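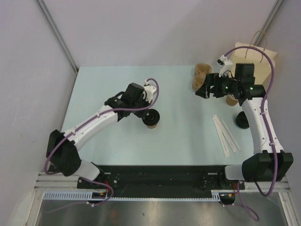
Coffee order day at station 2. Cups, carrier, straws and the paper bag.

Wednesday, June 25, 2025

My shoulders are toast. I drove the arms from ten until almost four, with one break for a sandwich I ate standing up, and we finished with 204 keepers for the takeout set! Dean Horrocks had us down for fewer than that, so I'm allowed to be a little smug tonight.

The cups I've mostly made peace with. You come in low, grab under the lid, don't squeeze like you're mad at it. The carrier is fine too, as long as I remember which way I left it after the last reset (I did not always remember). But the straws, oh my gosh. They slide over each other and the paper gives, and half the time I'd pinch one and a second came along for the ride. Imani says to keep those runs if I fix the mistake on camera, since the model needs to see somebody recover. So there are now plenty of examples of me recovering.
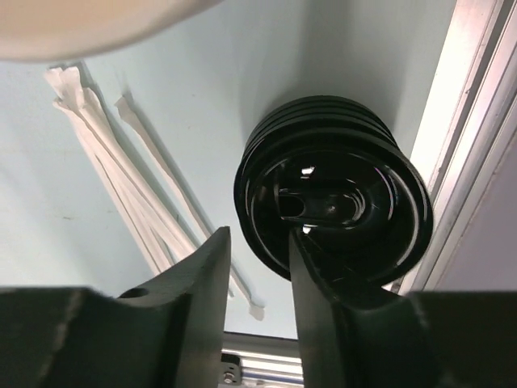 I also got picky about starting positions after lunch. Back in January we did the whole Dustatano batch with everything laid out the same neat way, and the policy fell apart the second Iolo nudged a cup. I don't want to redo a batch like that ever again. So now I mess the table up between runs — turn things, bunch them up, spread them out — and write down which layout it was.

Labels still aren't done for the last 10. Tomorrow. Also need to ask Siyabonga about the lag on the left arm, it was bugging me all afternoon.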